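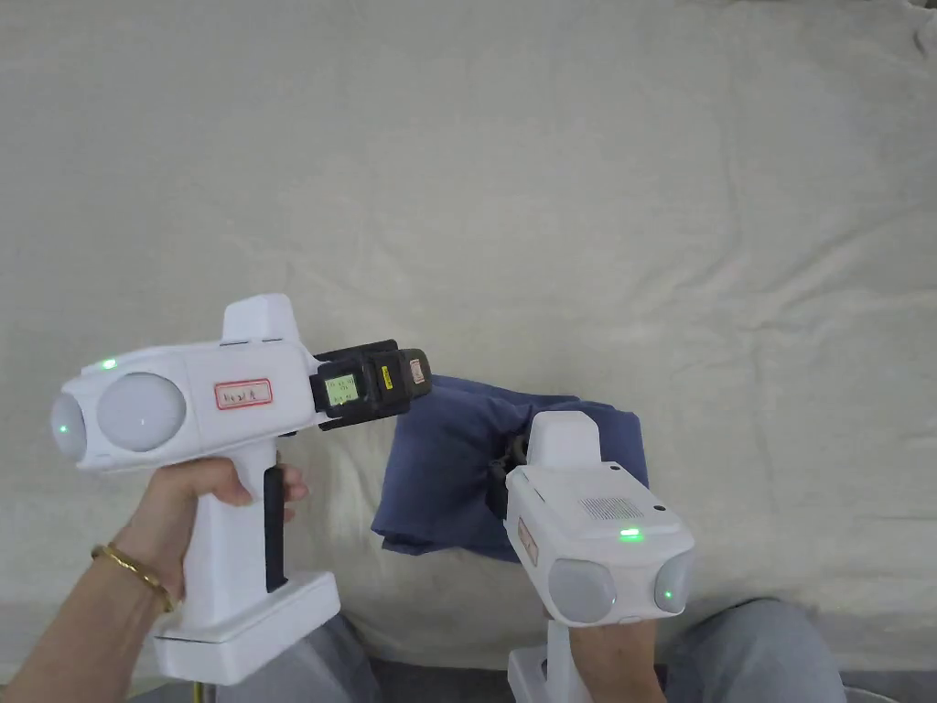
Figure 1. Handling a dark blue cloth with a pair of white hand-held grippers over an off-white sheet.

Equipment Planning for a Cloth-Handling Workstation
Student Project Report, Department of Automation Studies, Orkstead
Submitted October 8, 2026

1. Purpose of the report

The department intends to open a second workstation for hand-held gripper work at the Sorkness building. This report sets out what the station requires, what it will cost, and in what order the purchases should be made. It covers equipment and consumables only. Room charges and student hours are handled in the department's general budget.

2. Requirements

Cloth tasks are carried out with two grippers at once, one in each hand, so the unit of purchase is the pair. A single gripper has no use at this station except as a spare. In Figure 1 the right gripper is holding up the cloth while the jaw of the left one reaches its edge. Both devices carry a red-bordered label with handwritten characters. We recommend printed labels for the new pair, using the numbering already applied in the inventory.

The operator works close to the floor, over a plain sheet. No table is therefore requested. A seat cushion and a second sheet, to be used while the first is being laundered, are included under consumables.

3. Suppliers

Quotations were requested from Furtado and from Ludora. Furtado offered the lower price per pair but would not supply jaw attachments separately. Ludora quoted the attachments as individual items, with delivery in 56 days. The station will need replacement jaws long before it needs replacement grippers, and the group judged this to be the more important point. The Ludora quotation was accepted for planning purposes.

4. Budget

All amounts are in dollars and include shipping.

Gripper pair, with jaw attachments: 1,730
Spare jaw attachments, 3 at 95: 285
Charging and data cables: 140
Storage case: 210
Sheets, cloths, cushion and labels: 150
Reserve for repairs: 400
Total: 2,915

The department has set aside 1,000 from the current equipment fund. The remaining 1,915 must be requested through the annual call, which closes in February.

5. Order of purchase

The case, cables, spare jaws and consumables come to 785 and can be paid for from the current fund. The spare jaws fit the existing pair, so they would be of use at once. The gripper pair should be ordered as soon as the annual call is decided – the quotation will need to be renewed by then, and a change in price would have to be met from the reserve.

If the request is granted only in part, the group recommends keeping the pair and reducing the reserve. Sharing the existing pair between two rooms was considered and rejected, as it would leave one station idle during every session.

6. Open items

Ludora has not yet confirmed the warranty terms for the jaw attachments. The inventory office must also assign numbers for the new pair before labels can be printed.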